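Company > Who we are > The workshop

About Plunoscombe

Small repair and refurb shop, desktops and servers mostly. Ilir Lazarević and Mounir Belkadi started it in February, a good few years back now, with one bench and a lot of dead office PCs. Four of us these days. Same kind of work.

What we do: take in old business machines, test them, swap what needs swapping, sell them on or send them back to you. More than 2,851 machines through the door so far. Schools, dentists, a couple of warehouses, one very patient church office.

Processors are the fussy bit. The pins are in the socket on a lot of these boards, tiny gold ones, and a bent pin usually means a new board. So no rushing. Line up the marks, lower it straight, then the lever.
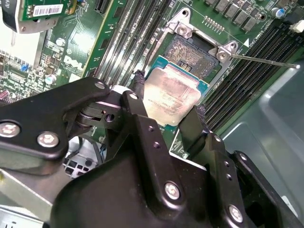
CPU and open socket, Dell board.

Younes Metwally does intake and testing. Every machine gets a tag, a dust-out and a look at the coin cell before anything else. You'd be suprised how many "broken" computers just have a flat battery and a clock that's lost its mind. Memory next, one stick at a time. Slow but it finds things.
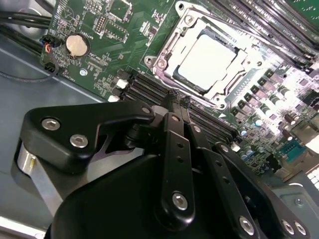 Processor in its socket, memory slots alongside, coin cell at upper left.

Andri Hollenstein handles parts. Pulled parts get checked and go on the Kimaro shelves by type, power supplies at the bottom as they're heavy. Drives are wiped before they go anywhere, no exceptions, and you get the paperwork. If we can't reuse it, it goes to the recycler in Gravham.

Towers get worked on lying flat, side panel off. Easier on the back and you can see where the cables run. Put them back the way you found them, thats the rule here. 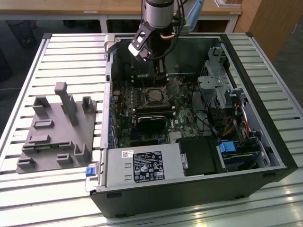
Bringing us something

Drop-off is at the side door, unit 113. Leave the power cord with it if you have one. Write down what it was doing when it quit, even if it sounds silly. Quotes in 3 days, usually less. No charge if we can't fix it.

Page updated April 14, 2026

Related
Drive wiping and paperwork
Bulk pickup for offices
Refurbished towers in stock
Parts we buy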